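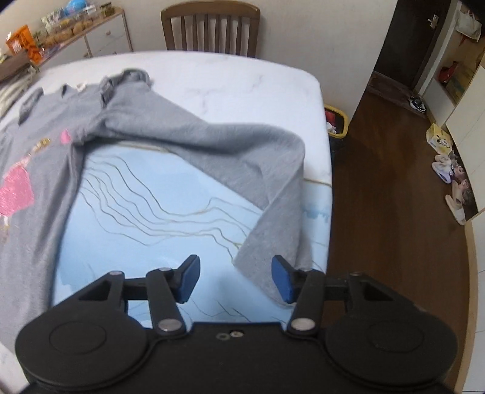

Step 4. Folding long sleeves

1. Spread the sweatshirt out on the table and smooth it with your palms. A rumpled gray one like this takes me 20 seconds, tops!

2. Bring each sleeve straight across the body – don't let the cuff wander off on its own.

3. Fold the bottom up to the neckline, then in half again.

Note: I fold anything with a big print graphic-side out, so I can find it in the drawer.

Caution: go easy on textured patches. Never iron right over them (sorry, Violeta).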